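Drei Teller, ein Ständer

Wer wissen will, wie es um einen Haushalt steht, sollte die Küchenschränke geschlossen lassen und nachsehen, wo die Teller trocknen. In meiner ersten Wohnung trockneten sie übereinander auf einem Geschirrtuch, 13 Jahre lang, und das unterste Exemplar trocknete streng genommen nie.

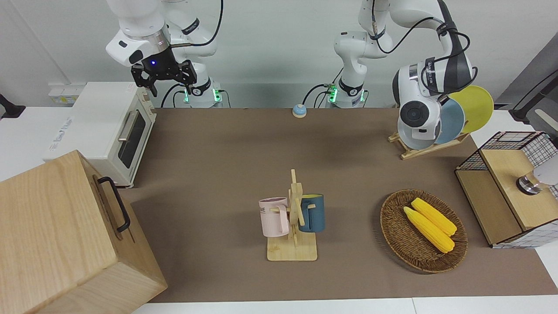

Der Tellerständer aus Holz galt damals als Möbel für Leute mit Ferienhaus. Inzwischen führt ihn jeder Laden, bei Mamura für 22 Euro, bei Cozma für 77, wobei der Aufpreis sich beim Abtropfen nicht bemerkbar macht. Man stellt die Teller hinein, tritt einen Schritt zurück und findet sich ordentlich. Dann fällt der Blick auf die Tassen. 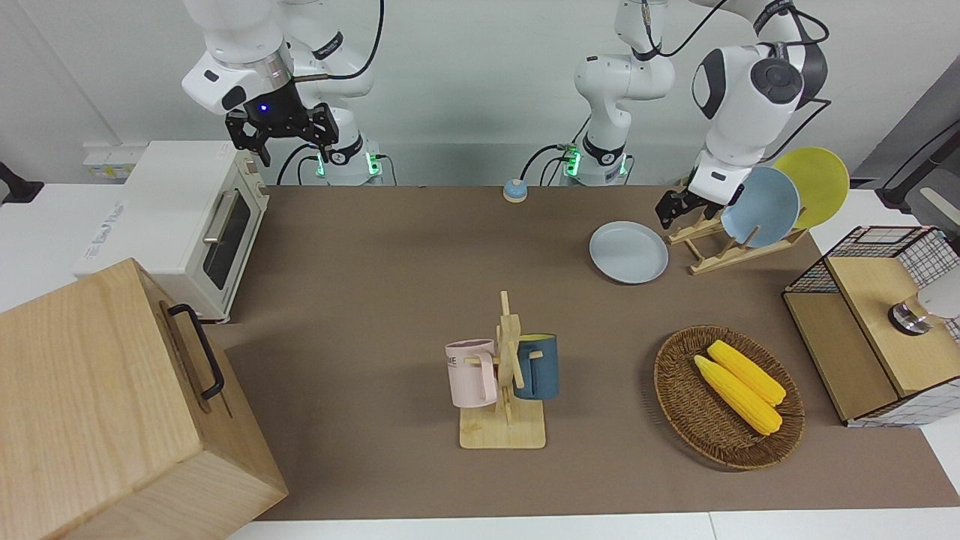 Blau und Gelb stehen schon, ein Teller liegt noch: Geschirr mit Tassenbaum und Klingel.

Der Tassenbaum ist das Gewächs für alle, denen der Basilikum eingeht. Er braucht kein Licht und trägt ganzjährig, meist Geschenke von Kollegen. Schwierig wird es, wenn die sechste Tasse einzieht und der Baum vier Zweige hat. Dann muss jemand auf die Fensterbank.
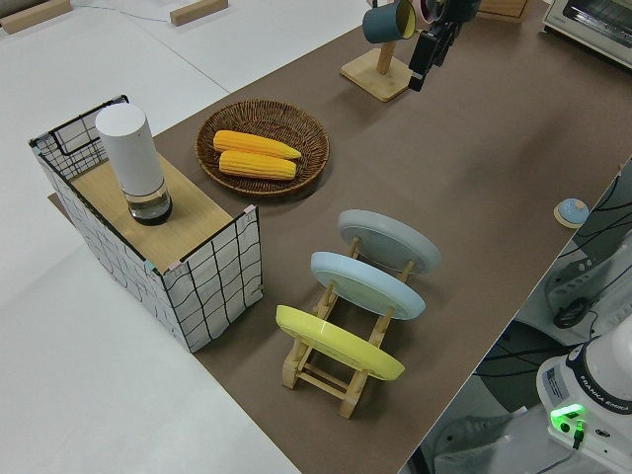 Tülin Coşkun widerspricht: Tassen gehörten in den Schrank, mit der Öffnung nach unten, und ein Baum sei bloß ein Staubfänger mit Henkeln. Bei ihr steht allerdings auch kein Korb herum, in dem man alles ablegt, was noch keinen Platz hat. Ich habe drei davon und nenne das System.

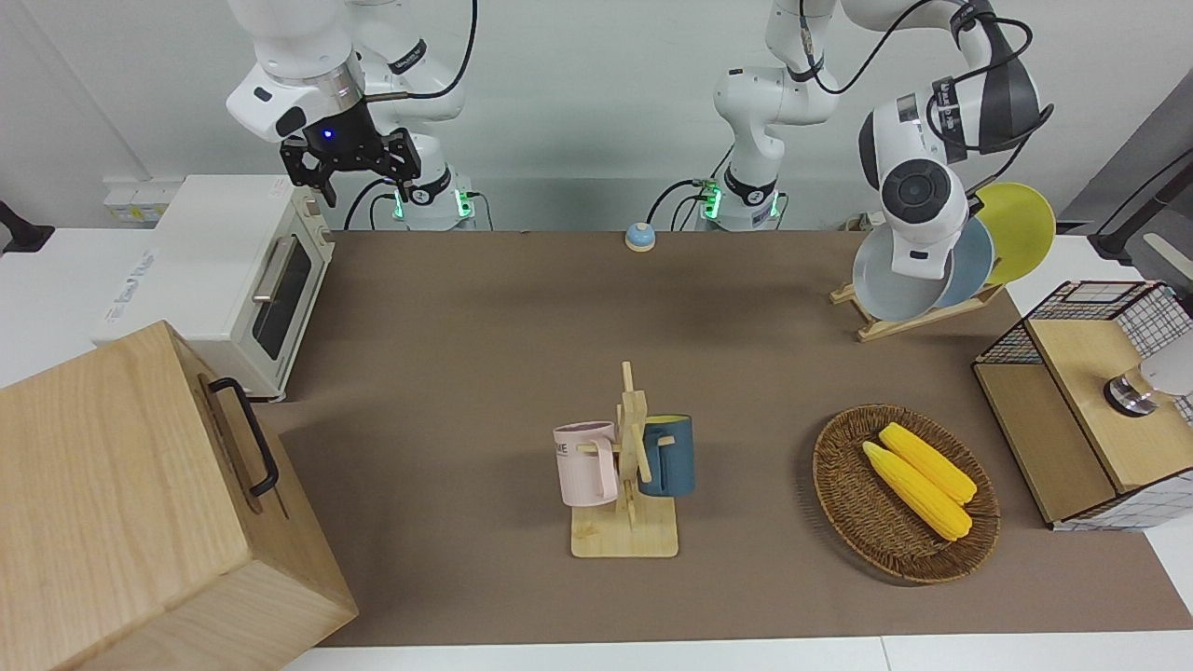
Text: Irfan Cheema

Bleibt der Miniofen, der mehr Stellfläche frisst als alles übrige Gerät zusammen und bei mir vor allem Brötchen vom Vortag sieht. Ich habe ihn im August einmal in den Keller getragen, aus Prinzip. Zwei Tage später stand er wieder oben, und der Brotkasten musste auf den Kühlschrank.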